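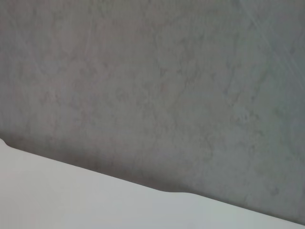

Monthly checklist for the shared kitchen and eating room, Stallell building, ground floor. Filled in by Ibrahim Ibrahim, 5 Feb 2022. I write OK, Not OK or Watch for each point, and my comment after it. Please read the comments also, because a single word does not tell everything. Gray surfaces are the difficult ones in this building. When the gray is already patchy, with lighter and darker places and marks like thin veins, a fresh stain can stay there for weeks and no person will report it. So for all such surfaces I ask you to use the hand and the lamp together, and not to trust the eye alone.

1. Floors and walking ways
Floor free of spills: OK
Carpet edges flat: Watch. The edge by the door to the corridor is lifting a little. I pressed it down with tape, but tape is not a repair. Reported to Famstead.
Way to the exit is free: OK. In August there were boxes standing here, now they are gone.
Door closes by itself: Not OK. It stops before the last part and must be pushed. Please adjust the closer.

2. Tables and chairs
Table tops clean and without cracks: OK
Table edges, no sharp places: OK. Please pass the hand slowly along the whole edge, also where it curves.
Tables do not rock: Watch. One foot screw was loose. I tightened it, please check again next month.
Chairs carry the weight: OK

3. Food left in the room
Fruit and other open food is kept up on the table: OK 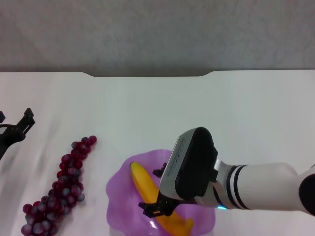
Food is not left out overnight: Watch. Two times I came in the morning and there was bread on the counter. It brings ants. The rule from last year is still the rule: what is not eaten goes in the refrigerator with a name on it, or it goes home.
Knives returned to the drawer: OK
Refrigerator temperature written in the list: Not OK. The list has empty lines. The thermometer is working, only the writing is missing.

4. Electricity
Kettle cord without damage: OK
Microwave, 800 watts, door seal clean: OK. The seal had old grease on the lower side. I cleaned it.
Extension cords not connected one to another: Not OK. Behind the coffee machine I found two in a row. I removed the second one. If you need more outlets, write to Balogun, they make the electrical work for the whole building.
Test labels in date: OK

5. Fire and first aid
Fire blanket on its hook: OK
Extinguisher pressure in the green part: OK
First aid box complete: Watch. The box should hold 20 small bandages and there were nearly none. The burn gel is in date. New bandages are ordered from Zimasex, the order is for 400 pieces, to be divided between all floors.
Emergency number on the wall: OK, but the paper is pale from the sun. I will print it again.

To be done before the next check
Door closer: Famstead
Carpet edge: Famstead, same visit if possible
More outlets by the coffee machine: Balogun will give a price. The last price was 190 dollars for one double outlet.
Temperature list: everybody who opens the kitchen in the morning

If you find something which is not in my list, please write it on the back of the sheet and put your name, so I can come and ask you where it was.

Ibrahim Ibrahim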